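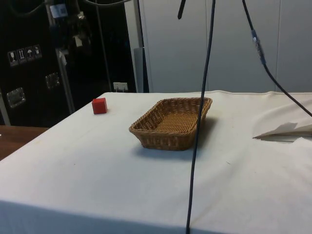 4. Basket and cloth care (Lightfoot table set)

1. Shake the cloth outdoors. Wash at 40 degrees, without bleach.

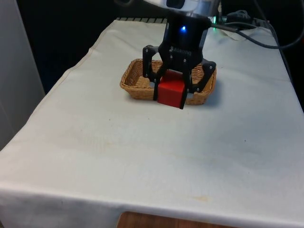

Fig. 2. Red cube in the basket.

2. Brush the basket along the weave with a dry brush. Wipe with a damp cloth — do not soak.

CAUTION: Keep wicker at least 2 metres from heaters. 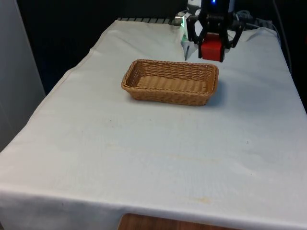 Fig. 3. Empty basket on the cloth.

3. Leave the basket to dry for 16 hours before storing.
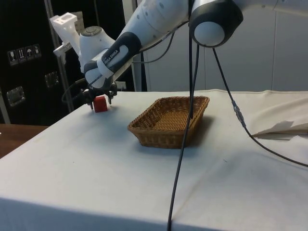
4. Store flat in the Mivside box with the lid loose.

Note: In November, check the weave for mould.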